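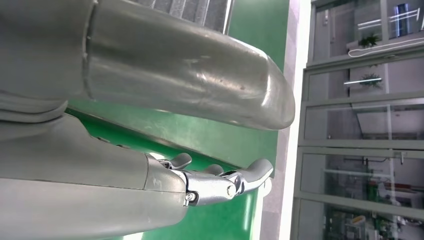
The Ledura Rooms began the autumn inspection of fittings at nine this morning, and the office diary has been kept open for the day so that findings could be entered as they were made. The inspection is limited to fixed and semi-fixed surfaces in the display room. Furniture was dealt with in a separate entry and is not repeated. Work started with the metal items, which have had the least attention this year. The dark grating with the parallel slats was entered first. It has a thin light-gray bar along one side, and the schedule we inherited from Britthorpe lists grating and bar as one item. They will be listed separately from now on. Ms. Sýkora has asked for slatted surfaces to be dusted along the slats with a narrow brush, and this has been added to the cleaning sheet.

The schedule itself took up more of the morning than was planned. It was prepared when the rooms at Ziddale were let as offices, and it carries 258 lines, many of which refer to fittings that were taken out before we arrived. Miroslava Sýkora read the lines aloud and I marked them. We reached line 21 before the first disagreement, over the meaning of "panel, loose, as stored." Neither of us could settle it from the paper. The line has been left open and a note sent to Mr. Jacobs at the Britthorpe office, who signed the last copy.

A short break was taken at eleven. The delivery of paper goods arrived during it and was signed for at the side door. The invoice is in the tray.

On returning, we turned to the colors and finishes. The display room is due for a repaint in December, and the painters have asked for a list of everything that must be moved, covered or worked around. I have kept the list in plain terms. "Green surface" is used without saying which green, as the name on the old paint card can no longer be read. Ms. Sýkora holds that it is closer to teal. I would have said a dull green and left it there. The painters will bring their own color chart and the matter can be decided with that in hand.

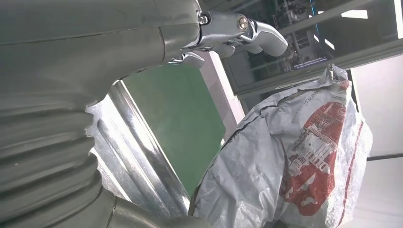

Display room: ribbed metal panel, green surface and white pillar.

The ribbed panel is the item most likely to cause trouble for the painters. A shiny surface of that kind shows every drip, and paint that gets down into the grooves is slow work to remove. The instruction given is that it be covered from top to bottom before any tin is opened. It also stands partly in front of the green, so the question of whether it is to be moved has to be answered before the painting price can be agreed. I have written to ask for a price both ways. The pillar is to stay white.

The budget for finishes stands at 1000 for the year, with the repaint to be met from it in full. Ms. Sýkora wished it recorded that she considers this tight. It is so recorded. I share her view, though I expect we shall manage if the ceiling is left until spring.

Six lines of the schedule remain open at the close of the day:

the loose panel, pending a reply from Mr. Jacobs
the two lines for door closers, which appear to be the same line typed twice
the window catches
the sign bracket outside
the name of the green

The rest have been marked as present, altered or removed, and initialed by us both. The clean copy will be typed tomorrow and the old one kept in the lower drawer, as there are penciled remarks in its margins that I should like to read through properly. One of them says only "ask about the key." We have no record of which key was meant.

Office locked at 5:40. Heating left on low.

5th October
Entered by Nandi Gumede

Home | Rooms | Office Diary | Hire | Contact

This site uses cookies to remember your settings. Accept | Decline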